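Pre-season sign and flag check – Rirndale lot
Date: 29/05/2024
Walked by: me, with Lama Abu Hammour on the ladder end
Copy to: Raghda Farah

I've kept last year's order so you can lay the two sheets side by side. OK means leave it alone, FIX means it needs doing before we open for summer, WATCH means I'll look again in August. My comments got long again, sorry Raghda!

1. Street banner, main entrance – FIX
Top hem is fine. The bottom left grommet has pulled halfway out and somebody has tied the rope through the fabric instead (please don't, it tears a little more every time the wind picks up). I cut that off and clipped the corner to the fence for now. It needs a new grommet and a patch behind it. Lama has the kit in her truck.

2. Feather flags along the sidewalk – OK, one FIX
We put out 17 of these and all but one are good for another season. The bad one is by the bus stop, where the pole sleeve has split at the top and the tip is poking through. I took it down. The ground spikes are all tight, I leaned on every one of them and my shoulder can prove it.

3. Sidewalk clearance – OK
Nothing hangs over the walkway at head height. The flag nearest the ramp used to swing across the handrail, so we moved it over toward the grass last fall and it has behaved itself since.

4. Air dancer blower, east corner – FIX
Intake screen was packed with cottonwood fluff. Cleaned it. The cord has a nick in the outer jacket close to the plug, and I don't care how small it is, that unit stays unplugged until the cord is replaced. Tag is on it. The spare blower runs fine but it's louder, so expect the dentist next door to mention it.

5. Air dancer fabric – WATCH
Seams on the red one are getting fuzzy where the arms join. I put a strip of repair tape on the inside. It'll get us through June, and after that I'm making no promises.
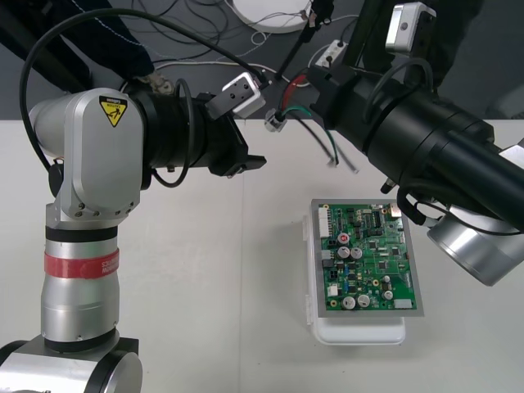
Robot arm with its yellow caution label.

6. Warning labels – FIX
Every piece of powered equipment should have a label you can read from where you'd stand to switch it on. Both blowers pass. The roof light timer doesn't, the sun has bleached it nearly white. New labels are on order from Prustis, part of a pack that came to 308 with the tie-downs, and yes I kept the receipt.

7. Tie-downs and sandbags – OK
Bags are full and the stitching is holding. I'd like two more for the east corner, which catches everything that comes down the hill. Lama thinks one is plenty. We'll see who's right in August.

8. Roof letters – WATCH
I only looked at these from the ladder and from the parking lot, so don't treat this as a proper roof inspection. The second R has dropped a hair on the right side. Jaber put them up and should come look at the bracket – the install is under their workmanship cover, but I'd call this week because I can't remember when that runs out.

9. Scrolling message sign – FIX
Two rows go dark after it has been on for a while, then come back when they feel like it. I reseated the ribbon cable and got a good afternoon out of it before it started up again.

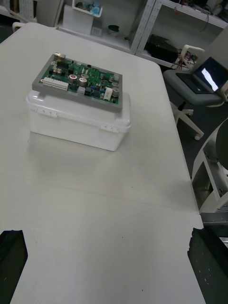
My guess is still the power supply, but Coler's phone person wants us to swap the ribbon cable first, so I said okay. If that doesn't do it they'll quote us for a repair. A whole new sign was 3,731 when I asked, and I nearly dropped the phone. Please keep it switched off overnight in the meantime.

10. Extension cords and outlets – OK
The outdoor covers close all the way now. I pressed the test button on both GFCI outlets and they tripped and reset like they should. One brown household cord was hiding behind the planter and I've thrown it out. Outdoor cords only, please, even for an hour, even for the cookout.

11. Wind plan – WATCH
The card by the back door says everything comes down at 20 mph. Good card. It would be better if people read it, because the dancers were still up during that blow two weeks ago. Can we put this on the closing sheet too?

12. Storage rack – OK
Dry, no mice. Flags are rolled and not folded, thank you to whoever did that. The poles still need a strap so they don't slide out when you open the door.

Order list: grommets, blower cord, one feather flag sleeve, ribbon cable, strap, sandbags (one or two, see above). Raghda, if you can sign off on the cord first I'll pick it up on my way in.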